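Travel costs and the Tudley clinic closure

Khrystyna Bilyk
16th August
Reading time: 2 minutes
Print this post | E-mail this post

The regional health board confirmed last month that the walk-in clinic at Tudley will close in October. The notice gives one line on alternatives: patients "may register at Standorside." I have been going through the board's own service plan to see what that means in practice.

Standorside is 30 miles away. The bus runs six times a day, and the last one back leaves before the clinic's evening hours begin. The plan lists 172 patients at Tudley who need blood work on a fixed schedule, mostly for thyroid, kidney and warfarin monitoring. It does not say how many of them drive.

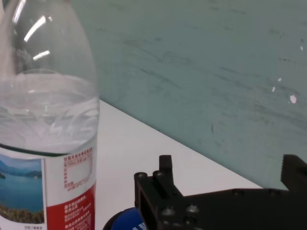

The travel reimbursement form is the other weak point. It covers mileage and bus fare to a hospital, but Standorside is classed as a community site, so those trips do not qualify. Patients sent for a kidney ultrasound are often told to drink a set amount beforehand and hold it. A clear bottle with the water showing halfway down the side, like the one in the photo, is easy enough to measure from at home. It is harder to plan when the bus ride is nearly two hours and the appointment slot is a four-hour window.

I wrote to the board with two questions: whether the site classification can be changed, and whether a nurse could draw blood in Tudley one morning a week. The reply answered the first (under review) and skipped the second. I have asked again.

Comments on the plan are open until the end of the month. Refer to section 115 if you write in - that is where the reimbursement rules are.

Contact | Copyright Khrystyna Bilyk | Back to top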